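Skimmont Home Laundry and Folding Service: Frequently Asked Questions

Skimmont comes to your home to fold, sort and put away clean clothes. We cover all of Pirkport and the villages along the Pasavow road. The questions below are the ones we are asked most often by new customers. If yours is missing, ring the office or send a message through the booking form.

What do you do on a visit?

We fold clean, dry clothes and put them where you want them. We also pair socks, hang shirts and jackets, and change pillowcases if you leave fresh ones out. A standard visit is one bedroom. Airing cupboards and hall wardrobes are booked separately.

Do you wash or iron?

We don't wash at your home. Ironing can be added when you book, but you need to have an iron and a board in the house. Our staff don't carry them.

Where do you fold?

On the bed, in most homes. It is the right height for most people and it is clean. We ask you to leave a fitted sheet on and to move the duvet or any blankets to one side. Pillows and soft toys can stay where they are. If you would prefer us to use a table, tell us when you book.

Dark clothes are best left together in one pile on the sheet. Jackets and T-shirts can go in the same pile and we will separate them. 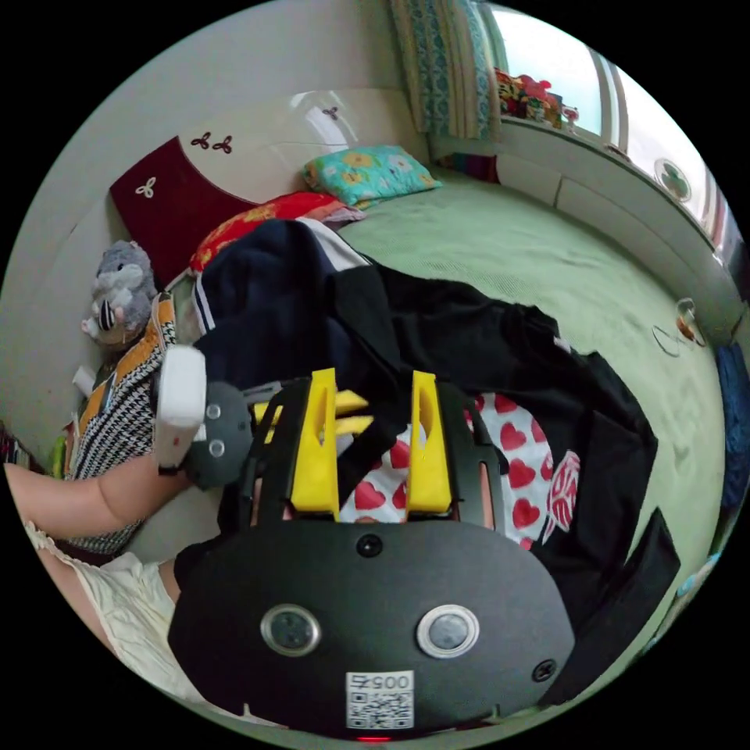
How should I leave the clothes?

Dry and out of the machine. They don't need to be the right way round. Please empty pockets, and do up any zips with sharp pulls. Damp items are put to one side on an airer or over the bath, and we leave a note to say which they are.

How long does a visit take?

Most bedrooms take an hour and 20 minutes. Children's rooms can take longer, as small clothes are slower to fold than large ones. If we can see on arrival that the job won't fit the time booked, we will say so before we start and ask which clothes you want done first.

How do you fold jackets?

Sports jackets with striped cuffs are zipped up, laid face down and folded with the sleeves crossed at the back. Padded jackets and anything with a stiff collar go on a hanger. If you are short of hangers we will fold the jacket in half and lay it on top of the pile so nothing presses on it.

What about T-shirts with printed fronts?

Large prints can stick to themselves in a warm room, so we don't fold through the middle of one if we can help it. We fold the sides in behind the print and then bring the hem up once. The picture stays on the outside, and you can find the shirt in the drawer without pulling everything out. A black T-shirt with a big white panel of red hearts is easy to pick out when it is stored like this. 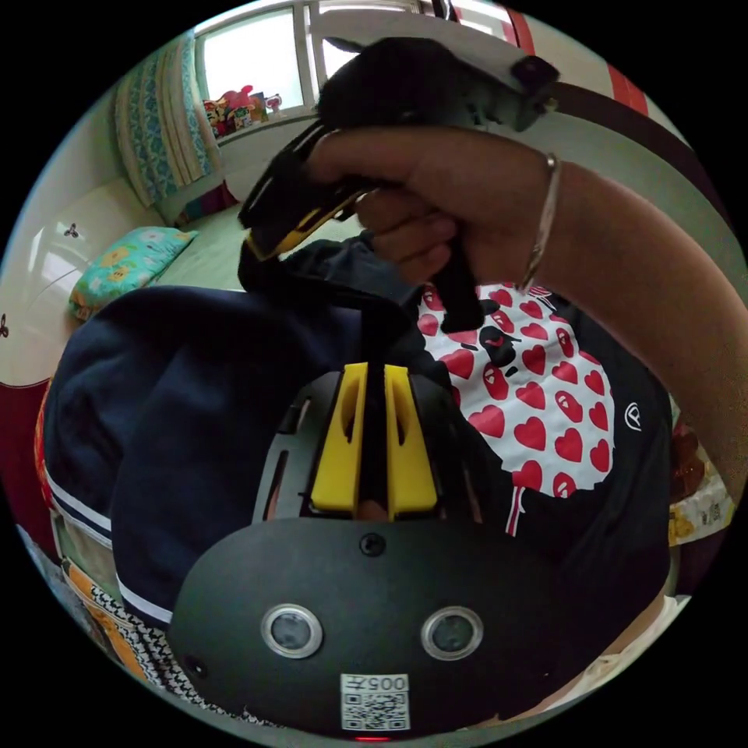
The same fold works for football shirts and school PE tops. It makes a slightly wider parcel than the usual one, so a narrow drawer may only take a single row. Tell us if your drawers are narrow and we will roll the T-shirts for you.

Do I have to be at home?

For the first visit, yes. We need you to show us which drawer is which. After that you can leave a key with the office if you like.

Will you move things off the windowsill or the shelves?

No. Toys, ornaments and other small things on a windowsill are left alone. If something is lying on the bed we will move it to a chair and put it back when we have finished.

Can my children help?

Yes. Pairing socks is a good job for them. Please keep pets out of the room while there are clean clothes on the bed.

What happens if something is damaged?

Tell us within 3 days and keep the item. We will look at it and either repair or replace it. Loose buttons and worn seams that we notice while folding are listed on the note we leave.

What do you do with clothes that no longer fit?

If you put them in a separate bag, we can take them to the Ranasinghe clothing exchange in Pirkport. We don't decide what goes in the bag. In October we collect outgrown winter coats as well.

How do I cancel?

Ring before 6 pm the evening before. Later cancellations are charged at half the visit price.

Where is the office?

Unit 51, Pirkport Yard. The 303 bus stops outside the gate.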